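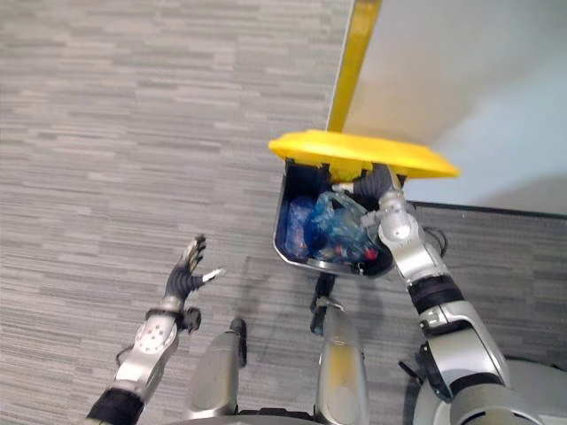

The humanoid at the bin with the yellow lid, right hand among the blue bags.

The Hekivari shared workshop reports steady progress on its humanoid build. Work in February centered on the hands, which were refitted under the direction of Ilze Uibo. Members have now put 70 hours into the wiring of the arms alone.
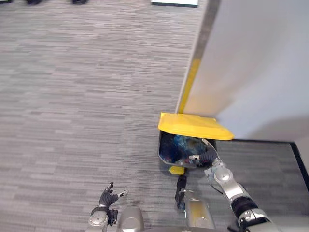 The chosen task is the emptying of a small waste bin. Gediminas Rozīte has rewritten the grip routine so that the fingers close in stages - a change requested after the winter review. 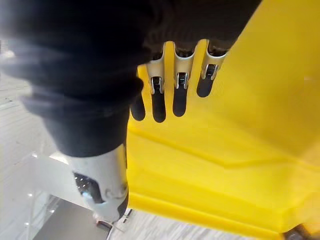 Fingers of one hand against bright yellow plastic.

Thin plastic film remains the hardest material for the hand to hold, and further work on fingertip pressure is planned.
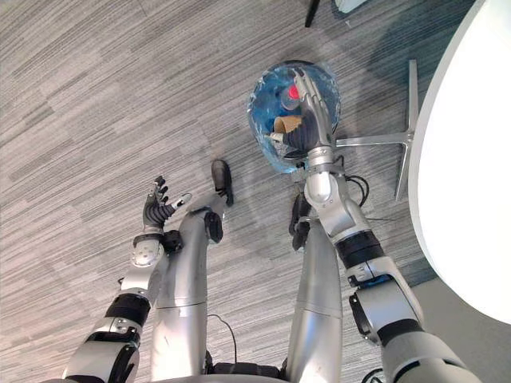

Members wishing to join the build group should write to Temitope Okonkwo by 5 March 2023. The group has space for 11 people, and the materials fee is $40.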